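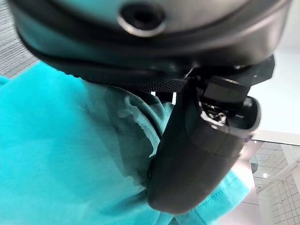

Driving Range and Short-Game Area: Opening Inspection, May

Inspected by: Sipho Ngcobo
Reviewed by: Shuzhen Jiang
Site: Obura Golf Center

1. Hitting bays
Bay dividers upright and bolted: Pass
Mats flat, no lifted corners: Fail, bay 12
Comment: Front left corner of the mat curls under foot. Bay closed until the mat is replaced. Paletti mats from the old stock are too thin for this base and should not be used as a substitute.

2. Side netting
Mesh free of holes wider than a ball: Pass with comment
Comment: Two patches on the east side are holding. Lower cable needs tension. Check again after the first high wind.
Poles plumb, guy wires tight: Pass

3. Ball dispenser
Guard in place over feed wheel: Pass
Emergency stop tested: Pass
Comment: Stop button works but the label has faded. New label requested from Nikov.

4. Ball stock
Cracked or cut balls removed: Pass
Comment: 87 pulled and discarded. 400 new balls are on order and will be mixed in on arrival.

5. Range picker cart
Cage welds sound: Pass
Brakes hold on slope: Pass
Warning light: Fail

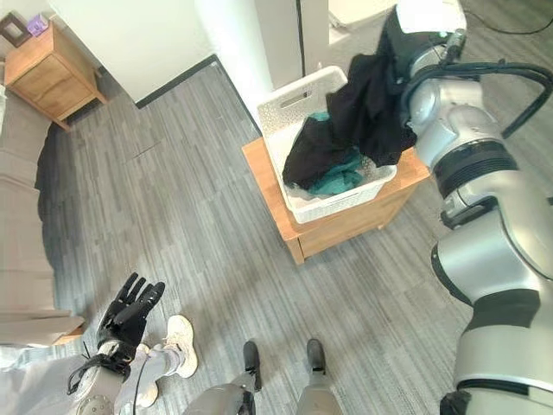

Comment: Light flickers when the cart turns left. Probable loose ground at the roof bracket. The cart may run before opening or after closing only, with all bays clear. Vevley is to repair.

6. Practice bunker
Rakes placed outside the bunker, teeth down: Pass
Sand depth even: Fail
Comment: Thin at the back lip, liner showing in one spot. Rope off the back half. Topping up is scheduled for Sunday before opening.

7. Signs and distance markers
Line-of-fire signs at both gates: Pass
No-entry sign at picker path: Pass
Comment: South gate sign is partly hidden by the hedge. Trim.

Result: Open with restrictions. Items 1, 5 and 6 to be inspected again. S.J. to sign off once repairs are entered in the log.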